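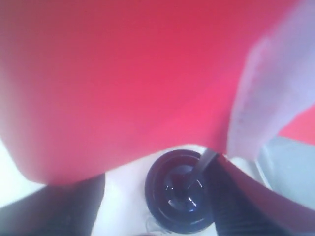
Hubert Kozłowski wrote:
> The wide fingers are fine for anything with a bit of body to it, but I wouldn't trust them on a thin rod. Ours let it roll between the pads and then you've got no idea which way it's pointing. Have you tried the narrow ones from Lirley yet? And does the wrist camera see anything useful once you're down there?

Hi Hubert, hi all,

Yes, we've got the narrow ones on now! Zineb Hamdy swapped them over before lunch and I've been playing with the little table flag ever since (thin black pole, round black base, and a plastic sleeve that I've come to hate). I've done 52 tries at getting the pole in and out of the base, and I'd say it's a much nicer pair of fingers for this sort of job than the wide ones.
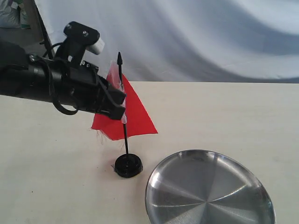

What I like best is pinching cloth and pole together, high up. You'd think the cloth would make it slip, but it seems to pad things out a bit and the pole stays put. Lower down on the bare rod I get the same rolling you describe, only less of it. I had the closing force at 85 on the Hinen controller to begin with and crept up to 95, and I don't fancy going further with these tips.
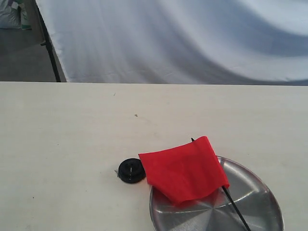
Picking it up when it's lying down is another story. If the stick is resting across the steel plate there's hardly any room to get a finger under, and the shine on the metal upsets the depth reading on top of that. I've been going for the cloth first and then regrasping, slow but it mostly gets there. Ilona Rácz thinks I should come in along the stick and not across it, so that's next on my list.
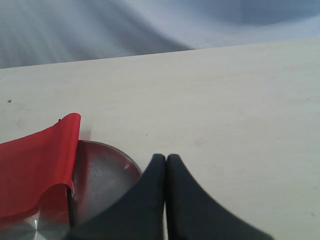

As for the wrist camera, it's a mixed bag. Great for lining up the tips while you're still a little way off, but get in close with the flag and you can end up with a screenful of red, all soft and blurry. I keep the side view open as well and swap between the two. Has anyone tried a shorter lens on theirs? Felicja, you had one in a drawer I think?

I'll send the settings file round when I've tidied it up. We have the Wieczorek arm until May, so shout if there's something you'd like tried on it.

Cheers,
Hanna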